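Gromcombe library drops late fees for good, and I owe them a thank-you

Thursday, September 17, 2020

If you have a library book under your bed that you've been too embarrassed to return, I have good news. The Gromcombe Public Library voted Tuesday night to get rid of overdue fines on everything it lends, and to wipe out whatever people already owe. It takes effect the minute the doors open on Saturday morning.

I watched the meeting from my kitchen with a bowl of cereal, the way I watch all of them these days, and I'll admit I cheered a little when the vote came in. I've been paying late fees in this town since second grade. My sister once told a boy I liked that I was banned from the children's room (I wasn't, but it was close).

The library had already stopped charging fines in the spring, when the building closed and there was no good way to bring anything back. That was supposed to be temporary. In July the board asked the staff to look at what would happen if the fines just never came back, and Armelle Bouvier, the library director, spent the summer putting together a report. She presented it Tuesday with her dog barking in the next room for most of it.

The part that stuck with me was the number of blocked cards. Right now 324 people in Gromcombe can't check anything out, all of them over old fines. Under the rules we've had, your card freezes once you owe more than $8. That's not a lot of money if you have it, and it adds up fast if you've got three kids who each bring home a stack of picture books.

"Most of those families never came back after the card stopped working," Bouvier told the board. "I'd much rather have the books out in their houses and the people in our building."

Not everyone was sold right away. A couple of people who called in wanted to know what would make anybody return a book on time, and I think that's a fair thing to ask. One man said he'd been bringing his books back early for 36 years and wondered if he'd been a fool. Bouvier laughed and told him he was her favorite kind of patron, and that he should please keep doing it.

So how will it work? You still get a due date, and you'll still get the reminder email or the phone call. If you keep something too long, the library will treat it as lost and send you a bill for what it costs to replace. Bring it back and the bill goes away, no matter how late you are. You can't check out anything new while a lost item is on your account, so there's still a reason to go look under that bed. 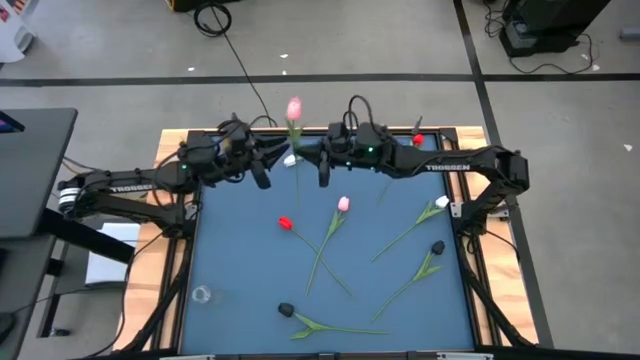

The money question took up the longest stretch of the meeting, as it always does. Fines brought in up to $2000 a year before the building closed, and that figure had been dropping for a while as more people switched to e-books, which return themselves. Against that you have to put the postage on the overdue notices and all the hours the desk staff spend taking quarters and arguing about whether a DVD went in the slot on Sunday or Monday. Bouvier's view is that the fines barely paid for the trouble of collecting them. The board seemed to agree, and the loss will be covered out of the supplies budget for now.

I called her the next morning to ask a few things that hadn't come up, and she was nice enough to talk while she was unpacking returns. I asked whether it applied to the stuff that isn't books, like the museum passes and the cake pans. Yes to the cake pans. The museum passes are a little different: there's no fine on those either, but if you're late with one you'll have to wait a month before you can reserve another, so the next family isn't left standing in a parking lot.

I also asked about interlibrary loans. Those still follow the rules of whatever library owns the book, so if you borrow something from Droltine and keep it too long, Droltine can charge you. She's hoping they'll come around. I grew up going to the Droltine branch on snow days and I wouldn't bet on it.

And yes, I asked about my own account – I figured it was better to find out from her than to read it in the minutes. I won't print the total. I will say it involved a book on sourdough that I checked out with the best intentions, and that it'll be zero on Saturday like everybody else's. If you already paid your fines this year, though, there aren't any refunds. A few people grumbled about that in the comments, and I get it.

You don't have to fill anything out. If your card was blocked over fines, it'll just work again. If it's so old that it has expired, stop at the desk or call, and they'll renew it over the phone as long as your address hasn't changed. Kids' cards will be cleared the same way, even if the parent's card has a lost book on it. I was glad to hear that one.

The building is still on short hours, with masks required and a limit on how many people can be inside, so don't plan on settling in with the newspapers yet. Curbside pickup is going to continue through the winter at least. Returns go in the outdoor drop box at any hour. They sit for a few days before anyone checks them in, so don't panic if your account still says you have them.

There was one other vote Tuesday. The board picked a new color for the front steps railing, which is going from brown to dark green, and that took longer than the fines did. Story time stays online, and the fall book sale is off until spring, so please hang on to your donations a while longer. The next board meeting will be by video too, and the link goes up on the library's website the day before. You can call in if you don't have a computer handy.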